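31st May, Thursday

Rain in the morning, then a strange warm wind after lunch. I slept badly and woke before the alarm, so I had time to iron the blue shirt and to write to my aunt, which I have been putting off for two weeks.

The coffee corner at the office is at last in order. For many months the paper cups lived in their plastic sleeve on top of the fridge, and every person who wanted one had to reach up and pull, and then five came out together and three of them fell on the floor. I have complained of this in this diary already, I think more than once. On Monday Rohani Chong brought a cup holder which she had found in a shop called Durnex, near the station where she changes trains. It is made of black wire and it stands on a round base of dark brown wood. She paid 20 for it and did not want the money back. I put some coins in her drawer anyway, and today she found them and put them back in mine.

I was given the work of filling it, as I am the one who arrives early. The cups come from Zarley in a big carton, 140 in this one according to the label, and they are very plain, white and without any printing. I prefer them like this. The last ones had a brown pattern of leaves and I always thought that somebody had already used them.

It is slower work than one expects. If the stack is pushed together too hard, the cups stick and one must turn them to separate them, and if it is too loose it leans. I made my stacks tall, maybe too tall. Babak Esfahani came in while I was doing this and told me that in his first job, at a canteen, they were not allowed to touch the rim at all, only the bottom part. I had been touching rims for ten minutes. I washed my hands again and started from the beginning, and he laughed, but he also helped me to fold the carton.

We still do not agree about the place for the sugar. Rohani wants it beside the cups, and I want it by the sink where it can be wiped. For now it is on the windowsill, and this pleases neither of us.

In the evening I walked home the long way, by Tsao, and bought bread and a small piece of the salted cheese. The neighbour's radio was on until late. I must remember to telephone the dentist tomorrow, and to ask whether Zarley delivers also the smaller cups, because these ones are too big for tea.
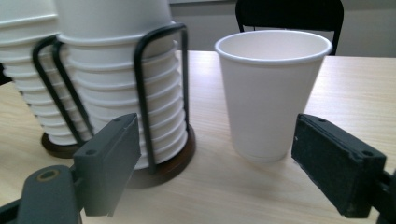
The new cup holder, filled, with one cup on the table.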